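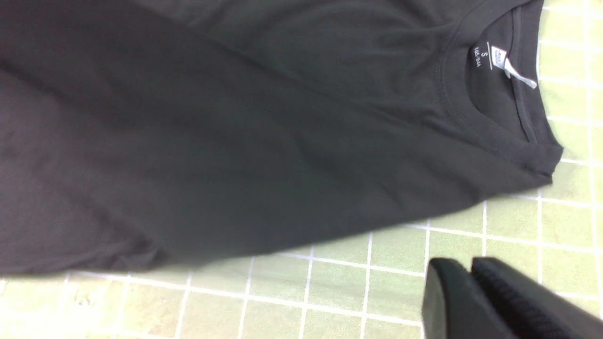 *black tee, double stitching at the collar*

**pilldodger** wrote:

So my rule for years has been that black cotton gets washed cold, inside out, and never sees the dryer. My sister thinks I'm nuts. She throws everything in on warm with the towels and says a T-shirt is a T-shirt. We had a whole argument about it at her place in March and I said I'd ask here.

What do you all do? I've got 11 black tees (I know, I know) and the oldest ones have gone that sad brownish gray at the shoulders. I'd like the newer ones to hold out longer than that. Mostly I buy Judetti, the heavier ones, if it matters.

**tam_phung** wrote:

Cold and inside out, yes. The dryer thing I'd push back on. I dry mine on low for 15 minutes, then hang them while they're still a bit damp, and they come out way less wrinkled than line drying alone. Been doing it that way since I moved to Vovcombe, where nothing dries on its own from October on.

Brown shoulders sounds like sun to me, by the way. Do you hang them outside?

**pilldodger** wrote:

Oh no. Yes. Full sun, all afternoon. On hangers, so the shoulders are right up top. Well, that would do it.

**despina_p** wrote:

Despina Pop here, I did alterations for a long time and I see this constantly. Tâm is right about sun. But I'd also look at your detergent. If it has a brightener in it, that's made for whites and it can leave black looking kind of dusty. Get a plain one for darks. I use the Asadi liquid and put in less than the cap says.

And please stop washing them with towels (tell your sister). All that lint has to go somewhere!
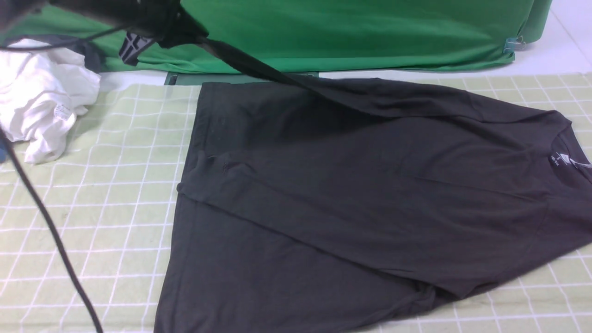 **mothball1171** wrote:

Does vinegar in the rinse set the dye? My grandmother swore by it.

**despina_p** wrote:

Vinegar won't lock in the dye on a store-bought shirt, that part was already done at the factory. A splash does help rinse out leftover soap, so your grandmother's shirts may well have looked better for it.

**mothball1171** wrote:

Hm, not sure I buy that. Mine bled all over the sink until I soaked them in vinegar and salt, and then they quit. You can tell me it's a coincidence but I'm going to keep doing it.

**tam_phung** wrote:

They probably would have quit after a couple of washes anyway? I've had new ones turn the water gray the first few times and then stop, no vinegar. Not trying to start a fight – do whatever works for you.

**ruthless_ironer** wrote:

I'm with the sister, sorry. Warm wash, regular dryer, done. I get nearly five years out of a shirt and then I buy another one. Life's too short to be turning sleeves inside out.

**pilldodger** wrote:

Five years on warm?? What brand, because I want those.

**ruthless_ironer** wrote:

Ditari, the plain crew neck. They do shrink a bit the first time so go up a size.

**pilldodger** wrote:

OK, so I moved the drying rack to the laundry room last night and picked up a detergent for darks. I'm also going to try redyeing the two worst ones, since they're only good for painting in at this point anyway. 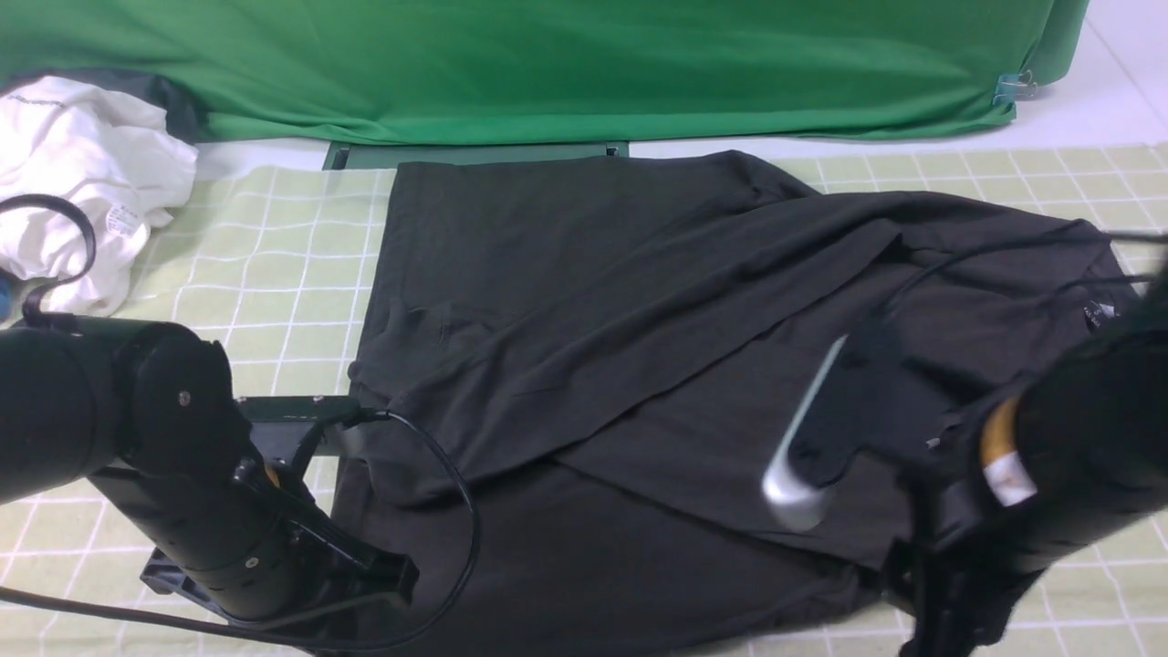 The box says it takes on cotton but the thread might stay whatever color it was if it's polyester, so I may end up with black shirts and brownish stitching. Has anyone had that happen? I kind of don't mind the look, but I'd rather know before I wreck a stockpot over it.

**despina_p** wrote:

It does happen, yes. Usually you only notice it at the hems. Wet the shirts all the way through before they go in or you'll get blotches, and please don't cook in that pot afterward.

**mothball1171** wrote:

And throw some vinegar in the rinse :)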